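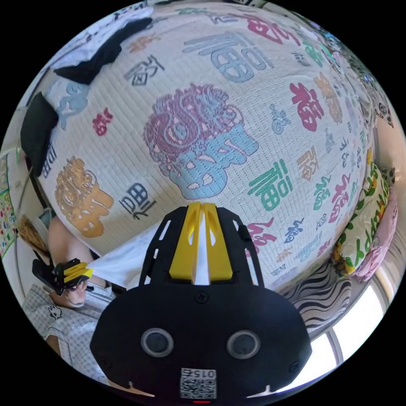
The quilted 福 cover, with the big pink and pale blue character in the middle.

Cover with the many 福s is back at Baxter, and so is the folding afternoon

Posted 5/10/25

DRORNSTEAD - If you came into the shop over the winter and asked for the cream quilted cover with the Chinese characters all over it, and went home with a shrug and a promise from behind the counter, this is for you. The covers are back. They came in on the van from Pevalell, they have been unpacked and checked over, and the first of them is already on the bed in the upstairs room, where anybody is welcome to go up and have a good look at it.

We first carried this cover in November, when Evander Baxter put 12 of them on the middle shelf and thought they would see him through to spring. They were gone in 11 days! A good many of them went to families who wanted one for the Lunar New Year, a few went to people who had simply fallen for the colors, and one went to a gentleman who told us he'd been sleeping under plain beige for as long as he could remember and felt it was time.

For those who haven't seen it, the whole thing is cream, stitched in fine lines of quilting, and printed with one character over and over: 福, said "fu," which means good fortune or blessing. Every one is written a little differently. Some are square and blocky and look as though they had been carved into a seal, some are all curls, and there's a big black one with a brush stroke that comes sweeping down across the fabric like somebody signing a very important letter. There's red, of course, and orange and green and blue, and the one most people point at first is the large one that is pink and curly on top and pale blue below.

Gathering many versions of the character together is an old idea. You'll find it on paper hangings and on plates and on all sorts of gifts, and the thought behind it is a generous one, that a single wish for good luck is nice and a whole crowd of them is nicer. At New Year people often hang the character on the front door, sometimes upside down, which is a play on words: the word for "upside down" sounds like the word for "arrived," so an upside-down 福 says that good fortune has come to the house. We have had two customers ask whether that means the cover should go on the bed the wrong way round. You may put it on whichever way you please.

The other half of this news, and the half Evander has been more excited about, is that the folding afternoons are starting up again. Anyone who was at the last ones will know that they began by accident. A customer wanted to see how the cover sat on a real mattress, somebody else had a basket of washing in the car, and before long there was a small crowd upstairs arguing in a very friendly way about towels.

"I grew up folding on the bed," Evander says. "My mother did it, my aunts did it, and I still do. The table was for eating and the bed was for laundry. You sit yourself down in the middle of it all and you have your pile on one side and your stack on the other, and it's about the most restful job in the house, if you ask me."

He has a point about sitting down. A lot of us were taught to fold standing up, with the towel held out at arm's length and the chin pressed down on the middle, and there is nothing wrong with that, but it's hard on the shoulders when you've got a week's worth to get through. On a bed you can lay the cloth down, let the mattress hold the weight of it, and bring one edge over to meet the other. You can do it in your pajamas too, and on a slow morning that's the best way there is.

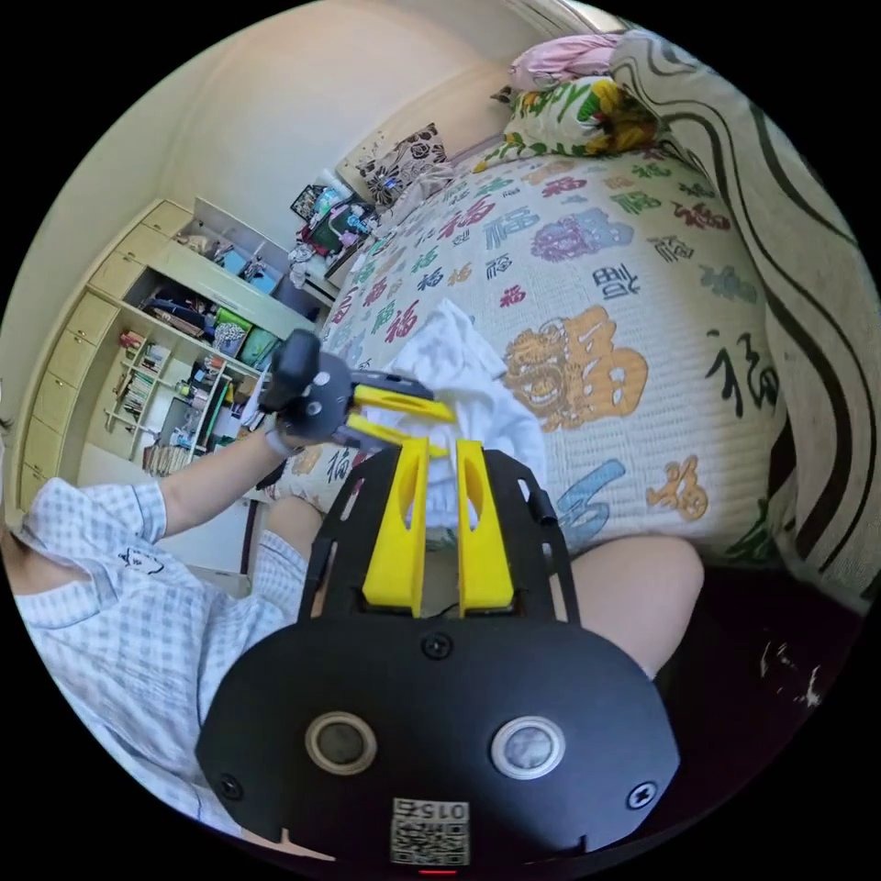
White towels and white T-shirts are where most people come unstuck, Evander finds, and he likes to start with those. With a striped towel you can follow the stripe, and with a checked shirt you've got squares to line up, but plain white gives you very little to go by, and it bunches up into a soft heap the moment you put it down. His advice is to forget about the heap, find one edge, and run along it with your hands until you come to a corner. Once you have a corner you can find its neighbor, and once you have the two of them together the rest of the cloth tends to come along quietly.

After that it's a matter of taste. He folds a hand towel in half the long way and then in thirds, so that the fold faces out on the shelf and all the loose edges are tucked in behind. For T-shirts he goes face down, sides in, sleeves back on themselves, and then up from the hem. He has been told by more than one visitor that this is quite wrong and that shirts ought to be rolled, and he has promised that rollers will get a fair hearing this time, with a turn on the bed and everything.

One thing that does help with whites is having something colorful underneath. When your sheet is white and your towel is white it can be surprisingly hard to see where one stops and the other begins (ask anyone who has folded the corner of the bottom sheet into a bath towel, and we know at least one person who has). On a busy print the edges show up clearly, and people who bought the cover in November have been telling us they like it for just that. One of them wrote to say she uses the big orange 福 as her folding spot and sets every towel down on it, so that her linen cupboard is now very tidy and, she hopes, very lucky.

We should say a word about care, as it's the question we get most. Please read the label sewn into the one you take home and go by that. What we can add from our own upstairs bed is that it likes a good shake in the morning, that it's best smoothed from the center out toward the sides so the quilting lies flat, and that if you have a deep mattress with a bit of a rise to it, you'll want to pull it down evenly at the corners before you do anything else. Clothes left lying on it will leave creases, in our experience, though they come out again with a flat hand and a little patience. Evander says he would be a hypocrite to tell anybody not to leave clothes on the bed.

There was some talk of bringing in a second color this time, and the people at Sernama, who handle the order for us, did send over a sample with a dark background. It was handsome. We hung it over the banister for a fortnight and asked everybody who came up what they thought, and the feeling was strongly for the cream, which lets all those different colors speak for themselves. So cream it is, and the sample has gone back, with our thanks and a jar of plum jam.

We've been asked about matching pillowcases. There aren't any at present, and we are sorry about that, since we'd like a pair ourselves. In the meantime a plain case in one of the colors from the print does very nicely. The red is the obvious choice. The gray-blue is quieter and it's the one Evander has at home, and there's a green that looks lovely in a room that gets the sun.

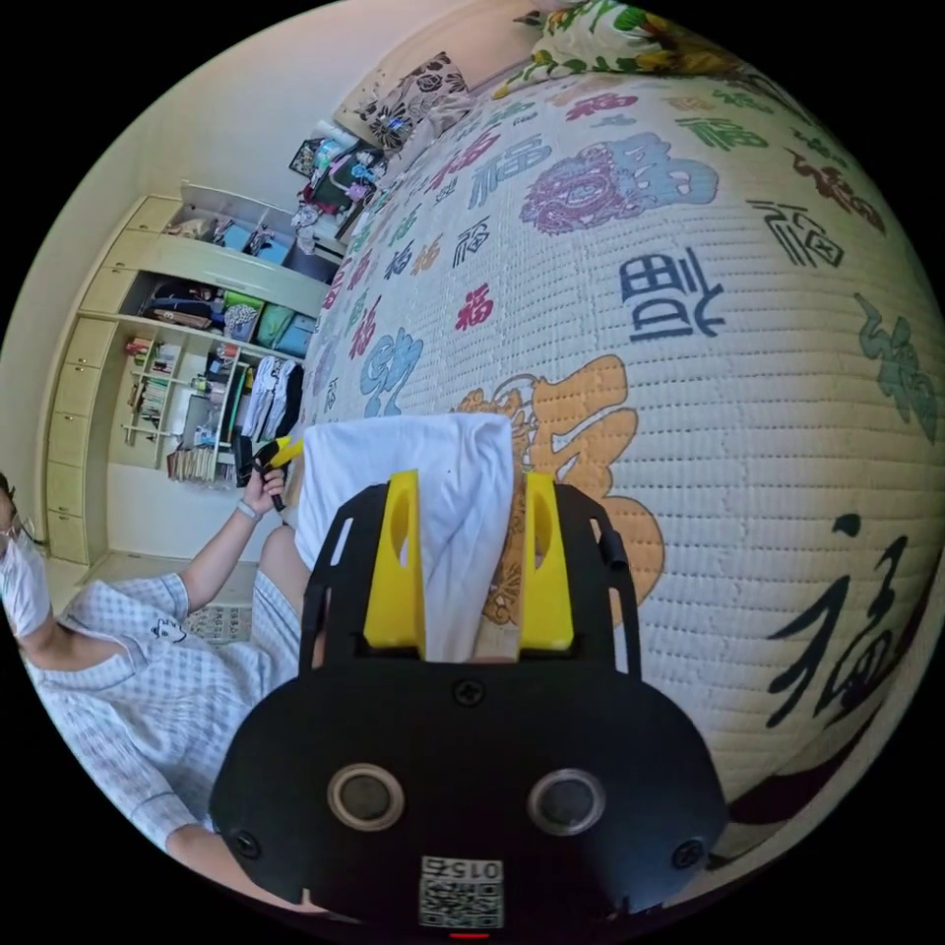

A white cloth, folded over along the top, with the orange 福 and the blue one behind it.

Folding afternoons are free and there is no need to book. Bring a basket if you've got one waiting, clean and dry please, and bring your own way of doing things, and don't worry if it isn't neat. Children are very welcome and are often better at socks than the rest of us. There will be tea on the landing, and shoes come off at the top of the stairs, so do wear a pair of socks you are happy to be seen in.

Dates are on the card in the shop window and in the spring letter, which goes out to 800 homes in and near Drornstead and should be through your door before long. If you don't get the letter and would like to, leave your address at the counter or tell Evander, who will write it on the back of his hand and then copy it down properly later.

The covers themselves are on the middle shelf, next to the blankets, in the same place as before. If you put your name on the winter list, yours is being held under the counter and you needn't hurry. Parking is behind the shop, through the arch, and the upstairs room is open whenever the shop is.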